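Notes from the Kitchen Table – November

Hello all, and thank you for the pile of replies to last month's bit about tea towels. I had no idea people felt so strongly about linen. Parisa Sharifi wrote in to say she irons hers, and I have been feeling inadequate ever since.

This month I want to talk about bread. Stale bread, to be exact, because I have been on a bit of a mission with it. It started when I cleared out the freezer and found four half loaves at the bottom, all with that furry frost on them, plus a bag of crusts I'd labelled "SAVE" with no clue as to what for. I grew up in a house where you did not throw bread away, and I still can't do it without looking over my shoulder.

So, crumbs first. Tear the bread up, spread it on a tray and leave it in a low oven until it snaps. Then bash it in a bag with a rolling pin (very good after a long phone call with the gas people). I used to do it in the food processor but you end up with dust, and what you want is a mixture, some fine and some the size of peppercorns. Fry a few handfuls in olive oil with garlic and a bit of lemon zest and put it on any pasta at all. My lot now ask for it on macaroni cheese, on soup, and once on a baked potato, which was too much even for me.

Ga-eun Chae, who many of you met at the Carov supper, swears by bread and butter pudding made with the heels only. I was doubtful but she's right, they go lovely and chewy at the edges. She soaks hers in the custard for three hours, which I have never once managed. Mine get half an hour while I peel potatoes and they still taste very nice, thank you.
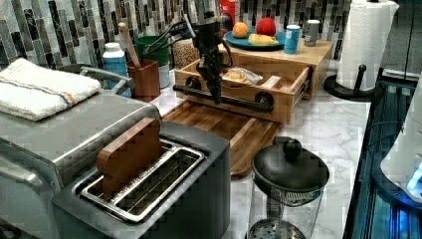
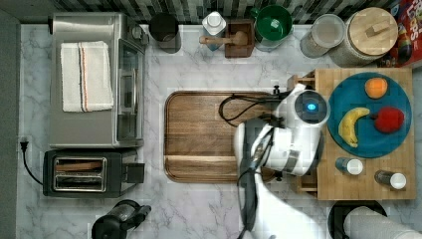
Wooden drawer in the first, chopping board in the second.

Croutons are the other thing. Cut them bigger than you think, toss them in oil and salt with your hands, and don't walk away from the oven. I walked away from the oven. We had the windows open until bedtime and the dog wouldn't come in. The second batch was perfect and I ate most of it standing up, so I can't tell you how long they keep.

I also tried bread sauce from the old Florkano Parish cookbook, the spiral-bound one with 206 recipes and the pages in the wrong order. It says to stud an onion with 17 cloves. Seventeen! I used six and it was still like licking a dentist. If anybody has made it with the full amount and lived, please write in. Otherwise I'd say two cloves, a bay leaf, plenty of black pepper, and more butter than seems decent.

One question I couldn't answer. Bok-nam Ki asks whether sourdough makes decent French toast or whether it's too holey. I've only ever used a plain white loaf, cut thick, so over to you. Mind you, I'd have thought the custard would just run through onto the pan.

A few odds and ends. Seo-ah Hong has a spare bread tin going, the long narrow sort, free to anyone who'll collect it. Jin-sol Ryu is after jam jars with lids, any size, for the marmalade in January, and would like them washed this time please! And whoever left a blue casserole dish at mine after the supper, I've been using it, and I'm getting quite attached, so do come soon.

Next month it's leftover cheese, if there is such a thing. Send me your rinds and your ideas, mostly your ideas.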